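4.3 What the small items tell us, and what they do not

Much of the recent writing on household sorting begins from the claim that people pack by category. Toiletries go with toiletries, paper goods with paper goods, ornaments last. The claim is attractive and easy to teach, and it underlies the Weline checklist that we handed to half of our households. We are not convinced that it describes what people do with the last layer of a room — the bottles, bracelets and half-used tubes that remain once the clothes and books are gone.

Our doubts start with the categories themselves. Hubmann coded 386 small items across 61 single-room homes, using the five headings of the Weline list. A second coder then worked through the same items without seeing his codes. The two agreed well on tissues and medicine. They agreed poorly on anything that could be called either decorative or personal, and a bead bracelet was placed under three different headings depending on what lay next to it. A scheme that moves with the neighbors of an object is a weak base for claims about how its owner thinks. 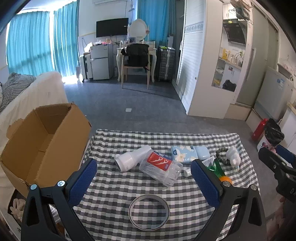
Figure 4. Small items laid out on a checkered cloth on the floor, with an open, empty cardboard box at the cloth's edge. A roll of clear packing tape lies among the items.

The second problem is the floor. Earlier studies, including the Tremblay survey, treat the laying-out stage as a neutral step before the real decisions get made. We think a good deal is settled there. In a one-room home the bed, the washing machine and the fridge already claim most of the usable space, so a cloth on the floor becomes the only large flat surface. Whatever fits on it gets considered together. A tissue pack may end up beside a plastic case for no better reason than that there was a gap of the right size, and a reader who knows the checklist will be tempted to see "hygiene" in the pairing. We were tempted ourselves, and an early draft of our coding guide did exactly this.

Tape deserves a separate word. The checklist counts it as a tool and leaves it out of the item total. In practice it sits among the goods, takes up room on the cloth, and has to go somewhere when the work is done. Leaving it out makes the totals cleaner and the record less true. We kept it in.

A fair reply is that layout reflects intention at least some of the time. A person who sets an animal figurine away from the bottles may well be protecting it. We accept this, but a still picture cannot separate care from convenience, and interviews held after packing tend to supply a reason whether or not there was one. When Trulitz households were asked why two items shared a box, almost all gave an answer. Few answered the same way when asked again in June. We would not rest much on either set of replies.

There is also the matter of the container. Packing guides advise choosing the box after the items are sorted. Many of our households put an open box beside the cloth before sorting began, and the size of that box seems to have shaped what was brought over to it. The Fokus trial reported shorter packing times with small boxes and took this as evidence of better sorting. It may only show that small boxes fill sooner.

For these reasons the results in the next section are given by position on the cloth as well as by category. Where the two disagree, we report both and do not pick a winner.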